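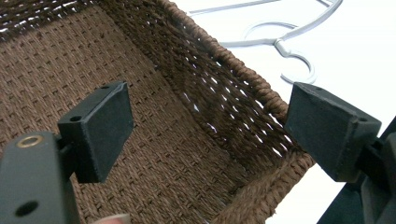 4. Setting Up the Two-Hand Station

This section applies to students enrolled in the Stulivmont Robotics Club who will record demonstrations for the Ivisetti sorting project. Section 3 (Charging and Storage) must be completed first. Students who have not yet been signed off by the project lead, Guilan Xiao, may prepare the table but may not start a recording.

4.1 Preparing the table

1. Place the table so that the operator can stand at one long side with both elbows free. Leave a clear walkway behind the operator.

2. Lay the white work surface flat on the table. Smooth out any ripple.

3. Set the woven basket on the left half of the work surface with the open top facing up. Leave the right half clear for the items to be sorted.

4. Take the items for the session from the Irkilham bin. Use only items on the current list. Baskets, hangers, and long plastic pieces are on the list for May. Glass and anything with a sharp point are not.

5. Lay each hanger flat on the work surface, outside the basket, before the first recording.

NOTE: White items on the white surface are hard to see in the recordings. They are permitted, but the operator must enter "low contrast" in the session log.

4.2 Connecting the hand-held grippers

1. Confirm that the station computer is on and that the Zeleke recording program shows the start page.

2. Bring the cable of the left gripper to the left side of the table and the cable of the right gripper to the right side. The cables must not cross on the work surface.

3. Plug in the left gripper. Wait for the left indicator in the program to turn green.

4. Plug in the right gripper and wait for the right indicator.

5. Let each cable hang in a loose loop beside the operator. Move both hands through the full reach of the task and check that neither cable pulls tight.

CAUTION: Do not step over cables that run to a power strip. Walk to the other side of the table.

4.3 Holding position

1. Take one gripper in each hand. Long sleeves may be worn if they fit closely at the wrist and stay clear of the jaws.

2. Point the two sets of jaws inward, toward the middle of the work surface.

3. Bring the left gripper over the near corner of the basket. Hold the right gripper above the open part of the surface.

4. Hold still until the program sounds a single tone. Both grippers are now registered.

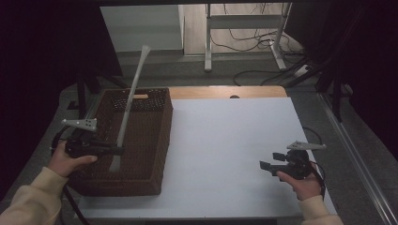

Stulivmont Robotics Club Station Guide Page 23

5. When working with a long item that stands up out of the basket, approach it low, where it enters the basket. Do not lift it by the upper tip.

6. If the registration tone does not sound within 20 seconds, return both grippers to the rest position and repeat from step 1. After a second failure, unplug the right gripper, then the left, and go back to 4.2.

CAUTION: Keep fingertips behind the pads at all times. The jaws close with enough force to pinch.

4.4 Checking the jaws

1. Select Jaw Check from the program menu.

2. Open the jaws of the left gripper fully over a bare part of the work surface. The opening value on the screen must read 100.

3. Close the jaws gently until the pads touch. The value must read 0.

4. Repeat for the right gripper. The fully open value must again read 100.
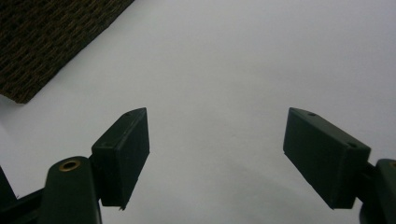 Jaw Check compares the opening value with what the camera on the gripper records, and the operator is expected to look at the live view as well as the number. A reading can be correct while a pad is loose or turned on its mount. With the jaws open, the two pads should lean toward each other in a loose V, with clear white surface between them, and the brass-colored eyelet on the left mounting arm should be in plain sight. A soft gray shadow on the surface between the pads is normal and does not need to be corrected. If one pad sits at a different angle from the other, stop and report the gripper to the project lead. Students may not tighten the screws themselves.

NOTE: Dark woven material at the corner of the live view does not affect the check. It may stay where it is as long as the space between the pads is clear.

4.5 Before the first recording

1. Enter the station number, the operator's name, and the item list in the session log.

2. Record one practice pass and play it back from both gripper cameras.

3. Delete the practice pass. Practice files left on the station computer are removed every Friday.

4. Continue to Section 5, Recording a Session.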